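# Small glass, short cup

*Ilham Ashour on fitting a capsule machine to a shared table*

Capsule coffee is judged by the capsule, but most of the daily trouble comes from what stands under the spout. The test kitchen at Ragab, a small office on one floor, keeps its machine on a plain wooden table and serves into clear glass. I spent 14 days there in December, drinking short cups and measuring the results.

A short cup on this setup is 41 ml. In a tall mug that volume spreads thin and cools quickly. In a small glass it keeps some depth, and the level can be read from the side. Capsules hang on a wire stand beside the machine, sorted by colour.
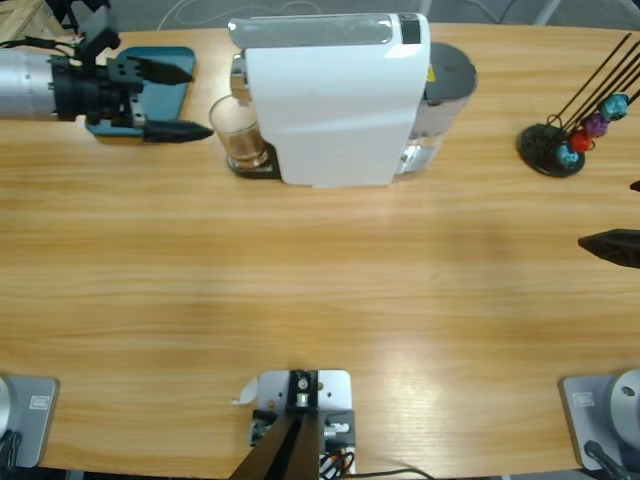 ## The glass

Plain tapering glasses are the best fit for a short cup. The drip tray takes the base flat, and the rim stays clear of the spout. Ragab bought 32 of them from Zornby — more than the office needs, but breakages are expected.

Glasses that nest save shelf space and are slow to separate when damp. Coffee left in the inner one dries to an amber film at the base, and ribbed sides need a brush. Rinse before stacking.

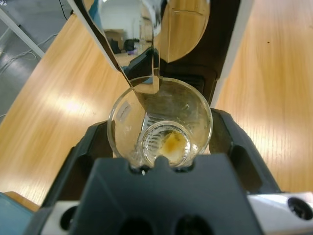
*One clear glass inside another, with residue at the bottom of the inner one.*

Paper labels are a separate nuisance. Soak for 4 minutes in warm water, peel from one corner, then wipe off the glue with cooking oil. Hard scraping marks the surface.

## The table

Varnished wood tolerates coffee for a short time only. Rings form where a wet base is left standing, and the finish dulls first along the grain. A shallow plastic tray is enough protection for used glasses. Gavero and Vuko both make one with a raised rim; the Vuko is deeper and harder to dry.

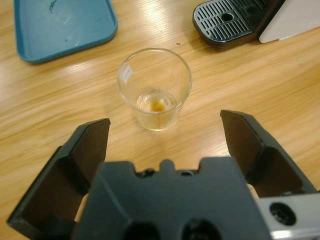

The drip tray needs its own routine. Lift out the grille, empty the base and run a soft brush through the slots. At Ragab this is done at the end of the afternoon, along with refilling the water tank. Dry the underside before putting it back on the wood.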